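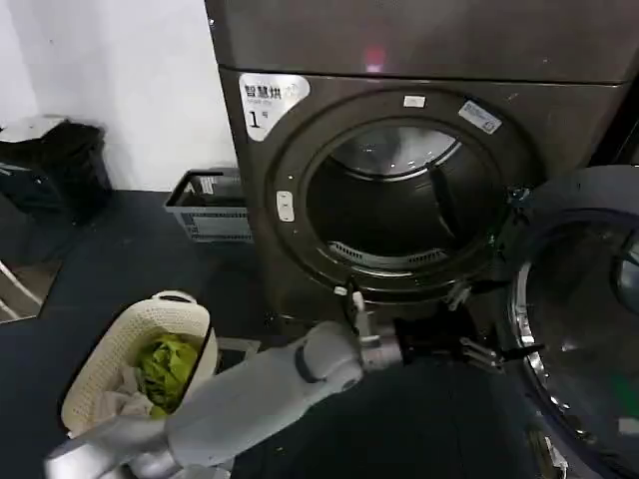
The number 1 dryer, drum empty

How do I get the hang of a shared laundry room? (first flat, lots of wool)

Posted by mossandtwine, September 14, 2018

Hi all! I moved into my first flat in May after years of having a washer and a big backyard clothesline at my parents' place, and now I do everything in a shared laundry. I'm really enjoying it, to be fair – I've met more neighbours over the folding bench than I ever have in the lift – but I am clearly doing something wrong with the drying part.

My problem is that I knit. A lot. Most of my winter wardrobe is handmade, and the yarn I like best is Graltomus, the colour range with all the mossy greens, which says machine washable on the band and then says nothing helpful about drying. I've got a cardigan that grew so much on the hanger it's basically a coat, and a pair of socks that went in the dryer by accident and would now fit a toddler.

The flat itself is tiny, no balcony, one window that gets sun until lunch. So I can't just spread everything out for three days. I've got one of those fold-out Abugri airers, and with two towels on it there's no room left for anything else.

What I'd love to know:

What can go in a dryer and what really can't, if you've got a mix of handknits, cottons and gym gear?

How do you dry jumpers flat when you've got no flat?

And is there a way to keep towels soft? Mine come out like toast.

I'm happy to be told I've been doing it wrong for years. Thanks heaps!

bluegumkitchen

Oh, I love this sort of thing, so settle in!

I've lived in buildings with a shared laundry for most of my adult life and I knit too, so we have the same problem. First thing: sort for drying, not for washing. Most people sort by colour and stop there. I sort again when the wash is finished, before anything goes near a dryer. I keep a cotton bag in my basket and every single thing that's wool, stretchy or has elastic goes straight into the bag, and the bag goes upstairs. Whatever is left can be tumbled. It takes a minute and I haven't shrunk a sock since I started.

For gym gear, don't bother with the dryer at all. It dries overnight on a hanger in the bathroom doorway and the elastic lasts so much longer.

Now, jumpers. The trick is getting the water out before you lay them down. Lay the jumper on a dry towel, roll the whole lot up like a Swiss roll, and kneel on it. Really kneel on it! Then swap to a second dry towel and do it again. A jumper that's been rolled twice will dry in a day, even in a small room, and one that hasn't will sit there sulking and start to smell like a wet dog. If your washer has a gentle spin you can use that too, with the jumper in a mesh bag.

As for where to put it, I use the top of my bed in the morning, on a towel, and move it to the top of the bookcase at night. You can also buy a mesh hammock thing that hangs over the bath. Mine came from the Matholm discount shop and it folds down to the size of a dinner plate. Turn the jumper over halfway through, and pat it back into shape while you're at it – cuffs and hem especially, as they're the bits that go wavy.

Your coat-cardigan may not be a lost cause either. Wet it again, roll it, lay it flat and nudge it in with your hands, bunching it a little narrower and shorter than you want. I rescued a 53 stitch wide scarf this way after it stretched to the length of my hallway. It won't be perfect but you might get your cardigan back. The socks are gone, I'm sorry. They make good egg cosies.

Towels: use less detergent. Half of what you're using now, probably. Give them a good hard shake before they go in to dry and another when they come out, and skip the fabric softener, as it coats the loops and they stop soaking anything up. If you're airing them, ten minutes in a dryer at the end fluffs them up beautifully.

pete_the_second

don't overfill the dryer. half full dries quicker than full, every time. and clean the lint filter if it's one you can get to

wattlebird2877

Agree with nearly all of the above, especially the kneeling! I'd only quibble over the bookcase, which in my old place was the dampest spot in the room. Put the jumper wherever the air moves. I have a little fan on the floor pointing up at the airer and it makes a huge difference, more than heat does.

A couple of things to add about the yarn. Machine washable wool has usually been treated so it won't felt easily, and the cost of that is it goes very floppy when it's wet. That's what happened to your cardigan, I'd bet. Never hang it, not even for five minutes while you clear a space. Lift it out with both hands underneath, like a sleeping cat.

The other thing is to keep your swatches! I know, swatches are boring, but when I start a new yarn I knit a decent square, measure it, and put it through exactly the wash and dry I'm planning for the finished thing. If the square survives a low tumble, I'll give the jumper a few minutes at low and then finish it flat. If it comes out looking like a drink coaster, I know where I stand. I write the result on a luggage tag and tie it to the square, and they all live in a biscuit tin. I've just done one for a blanket in the Ukulano double knit, which is a 990 gram project, so I was not going to leave that one to chance! It tumbled nicely and came out softer than it went in.

For sharing the room, set a timer on your phone so you're back when the load ends. And if someone else's things are sitting there finished and you need the machine, fold them. I did that once for a stranger's bedsheets and got a jar of lemon butter at my door.

mossandtwine

These are wonderful, thank you! Cardigan is on the bed right now, rolled twice, and I've pulled the sleeves in by 2 centimetres each side. I have very wet knees. Off to find a biscuit tin.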